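3218 stitches and counting

Morar wants a machine that sews, and so Valter Sampaio sits at the console making examples for it to copy. I spent a day in December watching, and came away grumpy.

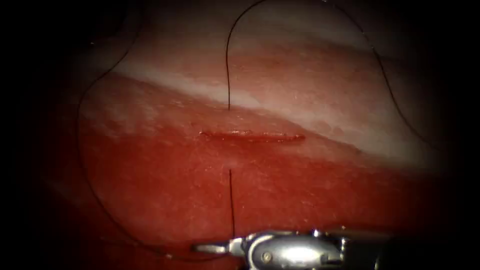 My doubt is about what gets learned. Every example starts from a tidy cut in a pad. With the black thread looping wide to the left of the slit, I'd want to know what the model makes of all that slack – and Valter couldn't tell me.

He throws out 40 tries in a bad week. I'd keep them, as the bad ones might teach it more. 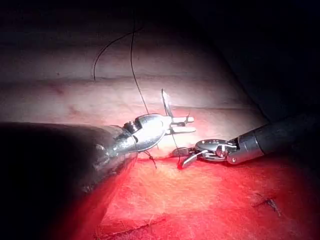 Needle up in the left jaws, right jaws down by the tissue.

Maritza Ayala thinks I'm being unfair. Maybe. Ask me again at 8000.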